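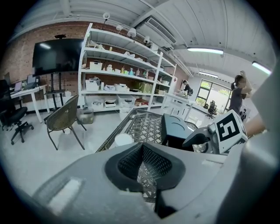 Section 4. Setting Up a Course Blog for History and Art History

4.1 Before you start

Zarnholm is the publishing system used for all course blogs at Stanport. Sections 1 to 3 of this guide cover accounts, passwords and the first sign-in. Section 4 applies to instructors and teaching assistants who are opening a blog for a single course, and to students who have been given the Editor role by an instructor. Students who only post entries should go directly to Section 5.

You will need:

Your Stanport sign-in
The course code as it appears in the registrar's listing
The enrollment list for the course, exported as a CSV file
A short description of the course, in no more than 374 characters

Note: A blog cannot be opened for a course that has not yet been listed. If the course code is rejected, contact the registrar first. The blog help desk cannot add courses to the list.

4.2 Creating the blog

1. Sign in and select New Blog from the left menu.

2. Choose Course. Do not choose Personal or Club. The blog type cannot be changed later, and entries cannot be moved from one type to another.

3. Enter the course code without spaces or hyphens.

4. Enter a title. The title appears at the top of every page and in the browser tab. Titles longer than one line are shortened on phones.

5. Paste the course description into the Description box.

6. Under Time Zone, confirm the setting. Scheduled entries follow the time zone of the blog and ignore the time zone of the author.

7. Select Create. The page reloads and shows an empty blog with one sample entry, which may be deleted.

Caution: Selecting Create more than once may open duplicate blogs under the same course code. If this occurs, do not delete either one. Write to the help desk and give both addresses.

4.3 Adding students

1. Open People, then Import.

2. Select the CSV file. The file must have a header row with the columns surname, given, id and role, in that order.

3. Check the preview. Rows with a problem are shown in red. The most frequent problem is a name containing a comma.

4. Characters with accents and other marks should appear correctly in the preview. If a name such as Kurtuluş appears with a box or question mark in place of the final letter, cancel the import, save the file again as UTF-8, and begin again at step 2.

5. Select Import. Each student receives a message with a link. The link remains valid for seven days.

Students who add the course late are not imported automatically. Add them one at a time under People, Add, or run the import again with the complete list. Existing members are skipped on a second import and keep their entries.

4.4 Setting up a recurring feature

A recurring feature is a group of entries that share a heading and appear on a fixed schedule, for example a weekly note on a primary source or an artwork of the month. Features are recommended for survey courses, where readers may otherwise have difficulty following a topic from one week to the next.

1. Open Features and select New Feature.

2. Enter a name. The name is placed before the title of every entry in the feature.

3. Set the interval to Weekly, Every Two Weeks or Monthly.

4. Choose the day and hour of publication.

5. Under Contributors, select either Open (any student may post) or Rotation (students are assigned in order). If you select Rotation, the order is taken from the enrollment list and may be rearranged by dragging names.

6. Set the maximum length. The default is 2,000 words. Most instructors lower this figure for weekly features.

7. Under Missed Dates, choose what happens when no entry has been submitted. Skip leaves the date empty. Hold moves the whole rotation back by one interval.

8. Select Save and then Activate. A feature that is saved and not activated does not send reminders.

Note: Breaks in the academic calendar are not recognized by the system. To stop a feature during spring break, open the feature, select Pause, and enter the date on which it should resume. Reminders already waiting to be sent will be canceled.

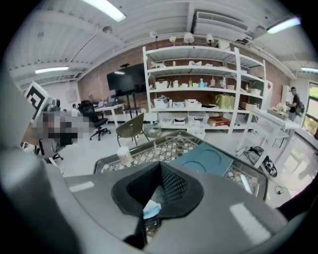
One comment received on the January draft of this guide was that Hold had caused more trouble than it solved in a seminar with a full rotation: a single late entry before the break moved every later student by a week, and the last two had no date left before finals. The writer asked that Skip be recommended for any course in which the entry is graded.

The comment has been accepted. For graded features, use Skip and record the missed entry in the grade book. Hold remains suitable for ungraded features and for courses with open weeks at the end of the term.

4.5 Categories and tags

Each entry must have one category and may have up to eight tags. Categories are set by the instructor. Tags may be created by any author.

1. Open Settings, then Categories.

2. Delete the category named General, or rename it.

3. Add one category for each unit of the course. Use the wording of the syllabus so that students can find the right one.

4. For courses that are taught jointly by two departments, select Shared Categories and enter the second course code. Entries in a shared category appear on both blogs. Comments appear only on the blog where they were made.

Period names should be written out in full in both categories and tags. Reconstruction and Reconstruction Era are treated as two separate tags, as are Harlem Renaissance and harlem-renaissance. Tags may be merged under Settings, Tags, Merge. A merge cannot be reversed.

4.6 Sources and picture credits

Every entry that quotes or reproduces a source must carry a credit. The Eltska citation tool is included with Zarnholm and is turned on by default for course blogs.

1. In the entry editor, place the cursor where the reference should appear.

2. Select Cite. The Eltska panel opens at the right.

3. Enter the catalog number, the ISBN or the title. For letters, census pages and other archival items, select Manual and complete the fields by hand.

4. Choose the style. History courses use notes. Art history courses use captions with the artist, title, date, medium and holding collection.

5. Select Insert.

If the panel does not open, reload the page. Text that has been typed is saved every minute and will normally be restored.

Error 1523 means that the catalog could not be reached. Wait and try again, or use Manual. Error 3274 means that the record was found but has no date. Enter the date by hand, or enter n.d. where no date is known.

Caution: A citation inserted by the tool is only as complete as the catalog record behind it. Authors remain responsible for checking each reference against the source before the entry is published.

4.7 Visibility

A new course blog is visible only to its members. Two further settings are available.

Campus: any person with a Stanport sign-in may read the entries. Only members may comment.

Public: any person may read the entries. Comments from outside are held until an instructor approves them.

To change the setting:

1. Open Settings, then Visibility.

2. Select Campus or Public.

3. Read the notice and tick the box to confirm that the students have been informed.

4. Select Apply.

Students may ask that their entries be published under initials or under a pen name when a blog is made public. To arrange this, open People, select the student, and complete the Display Name field. The change applies to past entries as well as new ones, but search engines may continue to show the earlier name for several weeks.

4.8 Closing the blog at the end of term

1. Pause or end all active features.

2. Approve or delete any comments that are waiting.

3. Open Settings, then Archive, and select Export if a copy is wanted. The export contains entries, comments and citations. Drafts are not included and should be copied separately by their authors.

4. Select Close. Entries remain readable at the same address, and no new entries or comments can be added.

A closed blog may be reopened by the instructor within one year. After that time, a written request to the help desk is required.

Section 4 last revised 28 Feb 2023. For posting, editing and withdrawing individual entries, see Section 5.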